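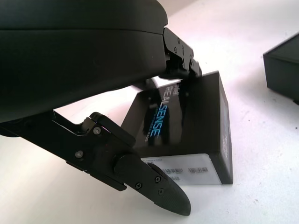
Figure 3. A black box on a work surface.

4.2 Box color and search time

The second part of the study dealt with the color of the boxes in which small spare parts are kept. At both sites, Stesville and Lowther, parts are stored in closed boxes on open shelving, and staff find them by reading a printed label on the short side. Stesville had used white and brown cardboard boxes for most of its stock. Lowther had moved to black boxes (Figure 3 shows a black box) when it changed its supplier to Romus, and staff there had complained in the first interviews that parts were harder to find in the back aisles.

We took 200 part numbers from the stock list at each site. Part numbers that had not been requested in the past year were left in, as slow-moving stock makes up a large share of both stores and leaving it out would have made the searches easier than they are in practice. Each part number was printed on a pick slip with the aisle and shelf but without the position on the shelf. The time was taken from the moment the worker stopped in front of the shelf to the moment the box was lifted. Walking time was not included.

At Lowther, 151 of the 200 searches were completed on the first attempt. In the rest, the worker lifted at least one wrong box before finding the right one, or gave up and checked the stock system. Most wrong picks were of a box directly beside the correct one. This was also the usual error at Stesville, so we do not treat it as an effect of color.

Light level mattered more than we had expected. In the front aisles, which get daylight from the loading doors, workers at Lowther described the black boxes as no trouble at all. In the back aisles the same workers used a flashlight or tilted the boxes forward to see where one ended and the next began. Labels were read without difficulty once the worker had found the edge of the box. The complaint, in other words, concerned the gaps between boxes and had little to do with the print on the labels.

Shelf height showed a similar pattern. The lowest shelf, number 4 in the numbering used at both sites, produced most of the long searches. Boxes on this shelf stand in the shadow of the shelf above, and workers have to bend or kneel to read them. Two workers at Stesville said they avoided shelf 4 late in the shift and left those slips for the morning.

The sites differ in ways we could not control. Lowther has narrower aisles and older lamps, and its stock list, kept in the Vutance system, groups parts by machine and not by size. A worker looking for a gasket may therefore face a shelf of boxes that are all alike in size and color. At Stesville, mixed box sizes on the same shelf gave workers an extra cue, and several said they remembered a part by the shape of its box. For this reason the two sets of search times are reported separately in Table 3 and no direct comparison is made between them.

After the trial, Lowther put a strip of pale tape along the front edge of each shelf in the back aisles. We did not time searches with the tape in place.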